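Summer repairs and the walking group: news from Briltholm
18/07/2024
By Hậu Lò

The Thursday walking group has now been going for two years, and I was asked to write some lines for the people who think of joining us in the autumn. We meet in front of the library in Briltholm and we walk to the old mill at Bulta, which is seven kilometres if you take the path by the river. The path is mostly flat. After rain the part behind the sawmill is soft, so please wear proper shoes. 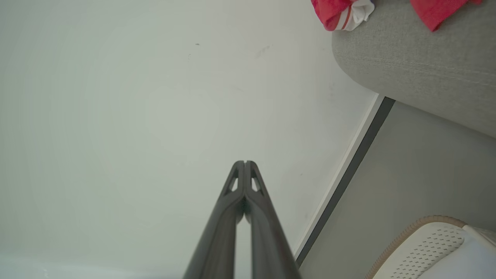

Karin wrote to us that the river path is too long for her knees, and she asks if the group could turn back at the footbridge one week in two. We have talked about it and the answer is yes. From October there will be a short walk and a long walk in turn, and the short one will end at the bakery on Karaca Street.

The bus home from Bulta is a more difficult matter. Line 81 has lost its afternoon stop at the mill, and the next one is up the hill at Trosico, where there is no bench and no roof. I have written to the bus company and I am waiting for an answer — it is the second letter. 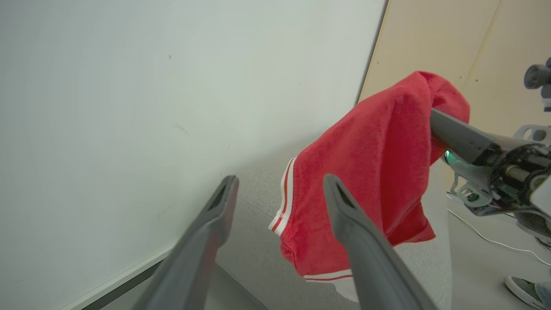

According to Matteo, the driver will still stop at the mill if you wave early enough, but he would not like to promise it to a stranger. I have waved once myself and the bus went past. For now, please plan for the hill.

Our collection for a new bench has reached 400 euros. It will stand at the bend after the footbridge, where the old one was taken away in spring. The town will choose the colour, and I am told that it will be green.

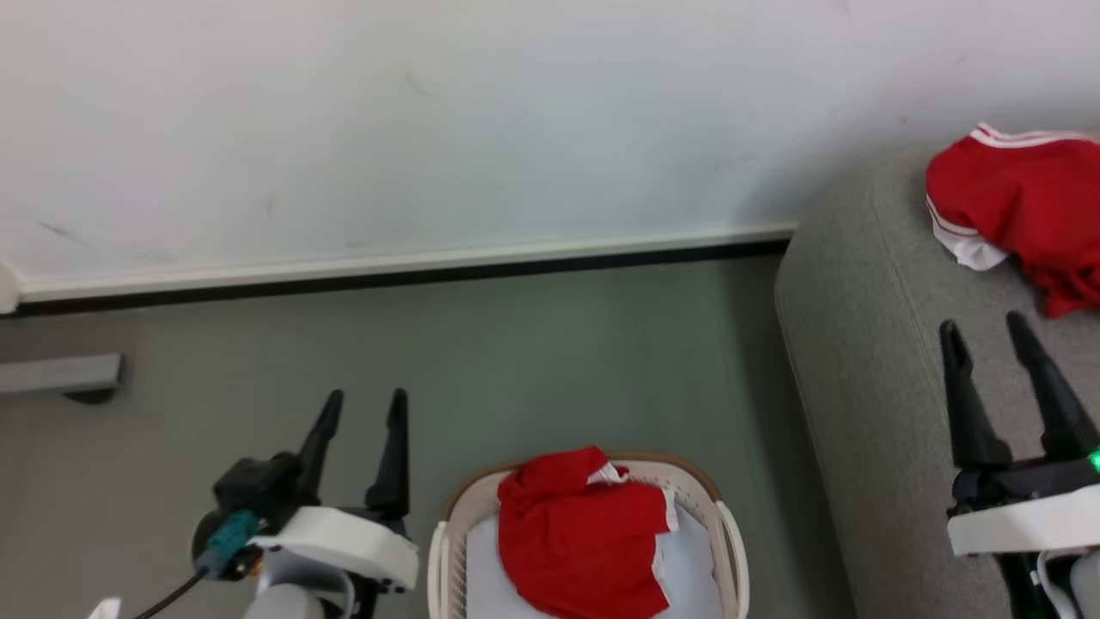

Could the bench please face the water this time, asks Ingrid, and not the fence. Several people have said the same to me on the way. I will bring it up with the parks office when I go there to sign the paper.

In August we do not walk. The first walk after the holiday is the long one, and you do not need to tell us that you are coming. Dogs are welcome on a lead.

Contact: the walking group, Briltholm Library, front desk | © Briltholm Walking Group | Back to top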